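2020-09-21

A few of you wrote in after the last page on stiff doors and jar lids to ask where I get my information, and the answer is mostly my own kitchen, with a good deal of help from my nephew's friend Fadi Hourani. Fadi works on a study they call Flaten, which asks how a machine with hands ought to go about the ordinary fetching and putting away that the rest of us do half asleep. The part I've been following is all to do with fridge doors. I didn't think there could be much to say about a fridge door, and then I read their notes over two pots of tea.

So this month's tips are borrowed from research, and I've tried them all at home on my old Overo (a stubborn thing, but it keeps the milk cold).

## Find the edge before you pull

The method is simple enough to describe. The robot is guided through the job by a person, over and over, and every attempt is kept along with what the hand was doing at the time. Then a program learns from the whole pile, and they set it going by itself and see how it fares. Fadi's group kept 1186 attempts for the door study, which makes my three goes at a soufflé look rather feeble. 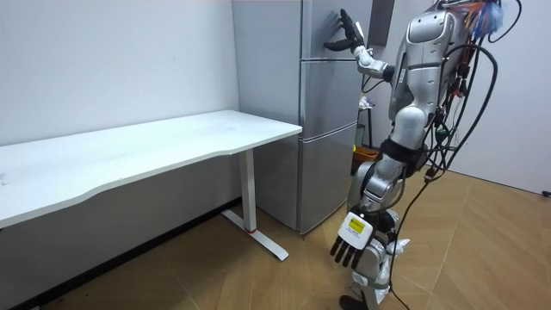
What they wanted to know was whether it helps to teach the reach and the pull as two separate lessons. It does, by a good margin. When the two were run together, the hand tended to start pulling before it had properly found the edge, and of course it slid off and had to begin again. I do exactly this with my own fridge when I'm carrying something! My tip, then, is to let your fingers settle on the edge first, and only then lean back. If you have sore thumbs or a bit of arthritis you'll notice the difference by the end of the day.

**For stiff doors:** wipe the rubber seal all the way round with warm water and a drop of washing-up liquid, then dry it well with an old tea towel. A sticky seal makes you yank, and yanking is what loosens hinges.

**For doors that shut too softly:** close a slip of paper in the door and tug it gently. If it slides straight out, the seal wants cleaning or replacing just there. Go round the whole door, corners too.

## Clear a landing place

Raghda Tarawneh, who wrote up the second half of the notes, is very firm about where things go once they're out of the fridge, or where they wait before going in. In the runs where the waiting place was always the same, the learning went more quickly. They then moved it about on purpose, because a kitchen where nothing ever moves is no use to anyone, and the results dipped and slowly came back up again over 22 further rounds of practice. 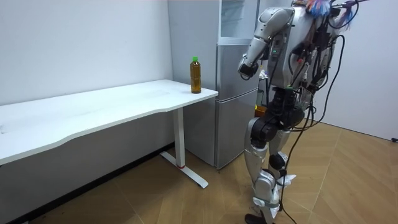
I find this very true of unpacking the shopping. Choose one stretch of worktop near the fridge and keep it free of post, keys and the bread bin. Put the cold things there and nowhere else, and you'll be finished before the kettle boils. My sister-in-law keeps hers on a tray so the whole lot can be carried across in one go, and I've copied her since the spring.

One more small thing. Stand bottles upright and leave a hand's width between them, with the tall ones at the back so you aren't reaching over them - I lost a good bottle of cordial to my sleeve that way.

## Use the side of the door

Not every fridge gives you a proper handle, and Raghda's notes have a whole section on the ones that don't. The grip that did best in their comparison is one you can copy at home. You hook your curled fingertips into the gap at the side of the door and rest your thumb on the front.
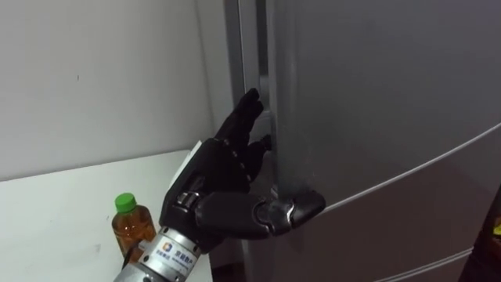 My Overo has a handle, but the little fridge in the utility room hasn't, and I had always dug at it with my nails. With the grip from the study the work goes into the fingers and the thumb just keeps things steady. See how the black hand has all four fingertips in at the door's edge and the thumb braced against the flat of the door; that is the very shape you want. Keep your wrist fairly straight, pull from the elbow, and step back a little as the door comes.

If the gap is greasy your fingers will slip, so run a cotton bud dipped in bicarbonate of soda and water down it every few weeks. You'll be surprised what comes out.

Fadi tells me the next part of the study is to do with drawers, and he hopes to have something for me to read in November. If you have a sticking drawer in the meantime, rub the runners with a stub of plain candle and work it in and out a few times. Take the cutlery out first.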